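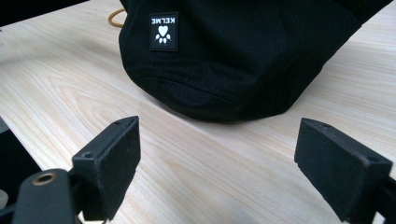
4 min read

Tellstead Household Help › Textiles and Clothing › Caring for small fabric items

Washing and storing black twill caps and soft pouches without fading or loss of shape

Posted by Jasmina Tomić
Viewed 2413 times

I should be grateful for advice on the care of small black fabric articles. I am responsible for the kit cupboard at a sports and leisure centre in Hundale, and among the items in my charge are a number of soft caps and small cloth pouches in black twill. The one shown at the top of this page carries a small square KELME label with a paw print, stitched flat to the cloth, and it is representative of the material I am asking about. Others in the cupboard carry different labels or none.

My difficulties are as follows. Articles that have been through the centre's washing machine at 40 degrees have come back greyish along the seams, and the fabric has puckered wherever two panels are joined. Several have also picked up pale lint, which is very noticeable on black. In August we had the further problem of a musty smell in those which had been put away at the end of the day, at about half past nine in the evening, directly after use.

I would like to know:

whether such items should be machine washed at all;
how the stitched labels may be kept from curling or fraying;
how the articles should be stored between sessions, given that I have one shelf and a single drawer.

The care labels inside have in most cases been cut out or worn away, so I am not able to consult them. Nothing in the cupboard is of great value, but the budget for replacements has been spent for this year and I would prefer to keep what we have in good order.

3 replies, sorted by most helpful

Borislav Krasniqi
Contributor, Textiles and Clothing
86 members found this reply helpful

The greying you describe is most often caused by abrasion. Twill has a raised diagonal rib, and when the article is folded and tumbled, the dye is worn from the highest points first. Seams stand proud of the rest of the cloth and therefore suffer most. A high spin speed makes matters worse.

Where the care label is missing, I would recommend washing by hand, in the following manner.

Empty the article and brush it with a dry clothes brush, working in the direction of the rib. Dust and grit should be removed before the cloth is wetted.

Fill a basin with cool water and add a small quantity of liquid detergent intended for dark fabrics. Powder should be avoided, as undissolved grains lodge in the weave and are easily mistaken for lint.

Test an inside seam with a damp white cloth. If a good deal of colour comes away, wash that article on its own.

Leave the article in the water for 5 minutes, pressing it gently from time to time. Do not wring or rub it. Marks from perspiration may be treated with a soft toothbrush, used lightly.

Rinse until the water runs clear, then roll the article in a dark towel and press out the water. A white towel will shed on to the cloth.

Caps should be dried over an upturned bowl of a suitable size, away from radiators and direct sun. Pouches may be filled loosely with a dry dark cloth so that the rounded base keeps its form. Seams should be smoothed with the fingers while damp, and much of the puckering can be eased in this way.

With regard to labels, a woven patch that has been stitched flat will usually remain so if it is pressed under the palm while drying. Should a corner lift, a few small stitches in matching thread will hold it. I would advise against fabric glue, which stiffens and leaves a shine on black cloth. Do not iron directly over a label. Use a pressing cloth and a low setting.

If the article has a cord, tuck it inside or tie it loosely before washing, and check that its colour does not run. A lighter cord may take up black dye if it is left lying against wet cloth.

Pesard
Member

I put mine in the machine inside a net bag, cold, delicate cycle, lowest spin, turned inside out. No trouble with fading so far. The 40 degree wash is too warm in my opinion. For the lint, sticky tape wound round the hand is quite sufficient.

Kong
Member

I wish to add a note on storage, as the previous replies have dealt chiefly with washing.

The musty smell will return, however carefully the articles are washed, if they are shut away damp. At the close of an evening session they should be laid out singly on the shelf and left overnight. They may be moved to the drawer the next morning once they are dry to the touch, including along the inner band and inside the seams.

In the drawer, caps should be placed one inside another with the crowns the same way up, and no more than a short stack should be made. Pouches can be laid flat. Heavy objects should not be placed on top, as creases in black twill catch the light and are hard to remove. A sheet of plain paper at the bottom of the drawer will keep off splinters and dust, and should be changed when it becomes soiled.

I used to keep similar articles in sealed plastic boxes and would not do so again in a humid room.

Comment from Jasmina Tomić

My thanks to all three contributors. I shall begin with the hand wash on two of the plainer pouches and keep the net bag for the older caps. May I ask Mr Krasniqi whether greyed seams can be re-dyed, or whether this is better left alone?

Comment from Borislav Krasniqi

It is possible on cotton with an ordinary fabric dye, but the label and any cord will be affected, and polyester will scarcely take the colour. Unless you are certain of the fibre, I would leave the seams as they are.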